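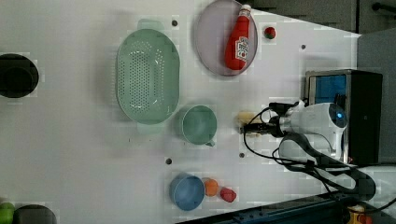 I'm looking for four people to come out to Tarnanitz with me next May, and I'd love one of them to be you!

It's a small church with a big heart. Pastor Bence Pálfi and his wife have been running a children's holiday club there for years (songs, Bible stories, a lot of football) and they've asked if we could send a team for two weeks. I went last spring and came home shattered, sunburnt and already wanting to go back.

You don't need to speak the language. I've got as far as "hello" and "more soup, please", and Hajnalka Takács will be translating for us. You do need to be over 18, happy to share a room and willing to be silly in front of six-year-olds. If you play guitar, please shout – mine is dreadful.

The cost is £500 each, flights and meals included. If that's what is stopping you, talk to me anyway, as the church has a little set aside to help.

We'll have two evenings together beforehand to pray, plan and learn the songs. Catch me or Dymphna Ó Ceallaigh over coffee after the morning service, or leave your name at the office and I'll ring you.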